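# About Hepburn Games School

We teach people to play cue sports, and we love it! Hepburn started in a single rented room in Erkwood with two tables and a kettle. These days we have 41 regular students, from schoolkids to retirees (our oldest beginner picked up a cue at 70-something and now beats most of us at straight pool).

Classes run in the evenings, and every new student gets 25 lessons in their first year. We start with stance and bridge hand, move on to stun and follow shots, and leave the fancy spin until you're itching for it. There are loaner cues on the rack, so come with empty hands if you like.

Each June we travel to Clellari for the Ekis Cup, a friendly weekend of eight-ball, too much pie and a very loud raffle.

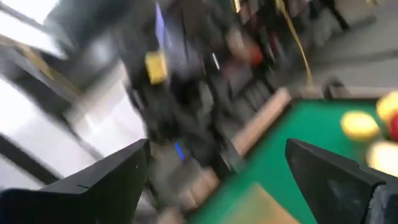

Our youngest players have their own Saturday hour, and it might be the best hour of the week. They learn to rack, break and call a shot, and they get the hang of angles faster than you'd believe. Green felt and a wooden rail are all it takes to get a nine-year-old talking about geometry, and we're thrilled every time it happens. Parents are welcome to stay and play too!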